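About Skunder

Skunder writes software for robot arms that sort, load and unload small parts. We don't build arms and we don't sell grippers. Customers come to us with hardware they already own, or are about to buy, and we supply the planning, the perception and the tools their own staff need to keep it running.

The company was started by Áine Duggan and Kevin Mac Mathúna, who had both spent years rewriting the same motion code for different machines. Around 20 people work here now. Most of us are programmers, and a few came from the shop floor.

Everything we ship runs in simulation first. Our main test cell has one arm, a rack with colored sections, and two bins holding small gray blocks. 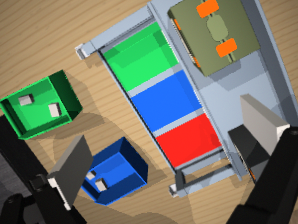
Page last changed: 17th February

What we make

Dikari is our motion planner. It takes a goal such as "put this block in the green bin" and works out a path for the arm, the wrist and the fingers together. If it can't find a safe path it says so and gives the reason in a form an operator can read. A planner that stalls with an error number is no use at the end of a shift.

Barreto is the perception side. It reads the camera views, finds the parts and passes their positions to Dikari. Racks and bins get moved and turned in real plants, so Barreto doesn't assume that anything is square to the table.

Seltine is the tooling: the scene editor, the run log and the replay viewer. Customers get the same version of Seltine that we use ourselves.

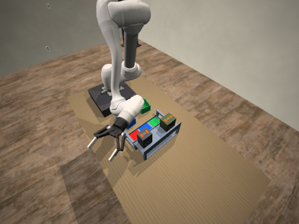
Simulated test cell, gripper open and clear of the rack.

How we test

The test set has 277 scenes. Each one is a saved layout with a task, a time limit and a list of contacts that are allowed. A change to Dikari or Barreto has to run through the full set before it is merged. The full run takes 40 minutes on our own machines, and the results go to the person who made the change and one other reviewer.

When a customer reports a fault, we rebuild their layout in Seltine and add it to the set. Old scenes are not removed when they start passing. Several of the most useful ones date from our first contract.

We look at each scene from more than one camera. A gap that looks wide from overhead can look quite different from table height, and the low view is often the quickest way to check clearance between the fingertips and whatever stands on top of a rack. 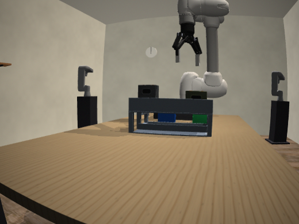
Kathleen Phelan
Lead Engineer, Motion Planning

My group looks after Dikari. Most of our time goes into the last few inches of a move, where the fingers are close to the part and the planner has few choices left. The long swings across the table are mostly solved. Bins are harder. The walls limit the angle the fingers can come in at, and a block near a wall may leave room for a finger on one side only.

We release in March and again six months later. Fixes for faults that stop a line go out as soon as they pass the test set.

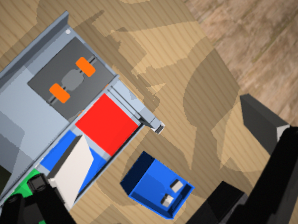 Afaf Daher told us that the replay viewer was what sold her on the system, as she could step through a failed pick with her night crew and see which part of the plan had gone wrong. She also said the log files were too long, and she was right. Seltine now writes a short log by default and keeps the full one for 64 days.

Working with us

New customers usually start with a simulated copy of one cell. Send us a drawing of the table, the make of the arm and a list of the parts. Noreen Tully handles first inquiries and can arrange a call with an engineer.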